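Erine Corner Set: read this before you train on it

Simulated two-arm examples, prepared by Caroline Mushi and Shiyu Xie.

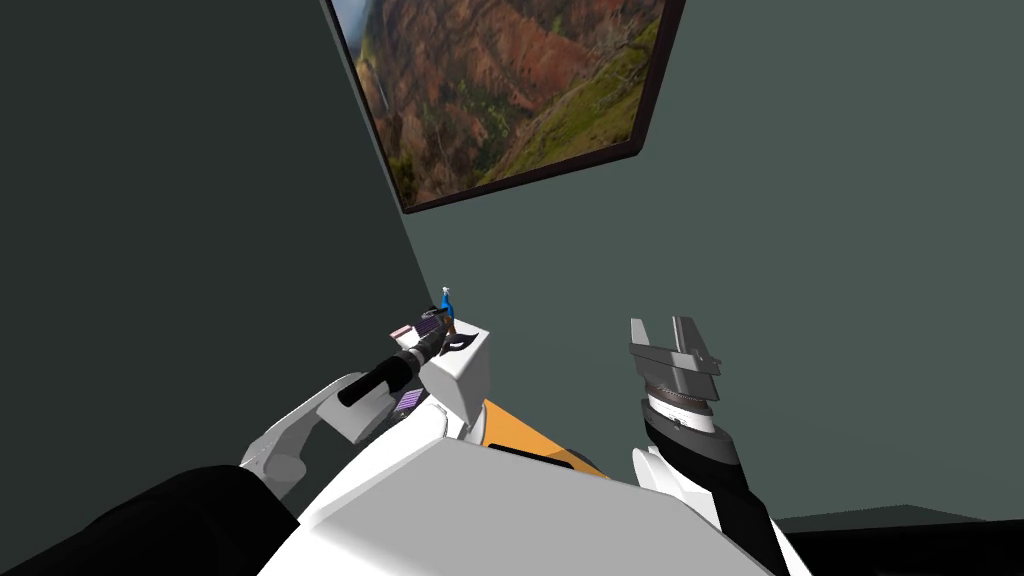 Erine is a collection of rendered episodes for teaching a two-armed robot to handle small things in a small room. It grew out of Nilon, our earlier set, which had one arm, one object and a success rate that made everybody suspicious. We wanted something messier. The small loose items gather at the end of the left arm, a blue one and a couple of striped purple ones, while the right gripper stands open with nothing between its fingers. Policies trained on Nilon have no idea what to do with a second arm and tend to wave it. Please don't report the waving as emergent behavior.

What you get

There are 140 episodes, all driven by a person at a desk with a controller in each hand. Caroline drove most of them. Shiyu drove the rest and is responsible for the ones that look like fencing.

Each episode has the rendered views, joint positions for both arms, gripper opening for each hand, the commanded action and a short text instruction. Actions are recorded before smoothing. If you want the smoothed version, run the filter in the tools folder, and remember that it shifts everything slightly late in time. We forgot this once and spent most of February blaming the network.

Rates: joint states and actions are stored at 20 steps per second. Views are stored at the same rate, so you don't have to line anything up yourself.

Instructions

The text instructions were typed by the driver after finishing, so they say what the driver believed had been done. Spelling is left alone. "Put the thing by the other thing" appears more often than we would like. We considered rewriting these and decided that users of household robots will talk this way too, which is also a good way to avoid rewriting them.

Splits

Train and test are divided by episode, never by step. Test holds 19 episodes. Please don't shuffle all the steps together and cut from there – your numbers will be beautiful and will mean nothing. The split file is plain text, one episode name per line. Use it as is if you want to compare with our baseline, Gallagher.

Gallagher is a small imitation model with no tricks in it. It reaches well, closes its fingers too early and then carries on with great confidence while holding air. Weights are included. So is the training script, which has two settings you should touch (batch size and output folder) and many you shouldn't.

Failures

We kept them. Every episode has an outcome field reading done, partial or dropped. Dropped means the object left the gripper at a moment the driver did not choose. Partial covers everything Caroline and Shiyu argued over. If you are doing plain imitation, filter to done. If you are training something that judges success, you need the other ones, and you'll wish there were more of them.

Known problems

The walls are plain and the light is flat. A policy that has only ever seen this will be upset by a kitchen. The one piece of decor is a framed canyon landscape, and an early version of Gallagher got rather attached to it: move the picture and the reaching error went up. We now recommend random crops and color changes during training. Hiding the picture also works, but feels rude.

The robot's own body takes up a lot of some views. White shell against a white block is hard on anything that relies on edges.

Contact between thin objects and fingertips is approximate. Things sometimes slide when they should stick, and in a few episodes an object spins in place like it has heard music. These are flagged with contact_odd in the episode notes.

Idle time at the start of episodes has not been trimmed. Drivers think, sip coffee and adjust their chairs, and your policy will happily learn to do nothing if you let it. The trimming script is called wake_up.

Not suitable for

Anything with a real robot and a real person within reach of it. Force control. Claims about general intelligence.

Versions

Version 2 fixes the swapped left and right gripper channels. If you trained on version 1 and your results were good, we would love to hear from you, and we have questions.

The next release will be called Zondo and adds drawers. Bug reports are welcome through the issue tracker. Include the episode name and the step number, and say which arm.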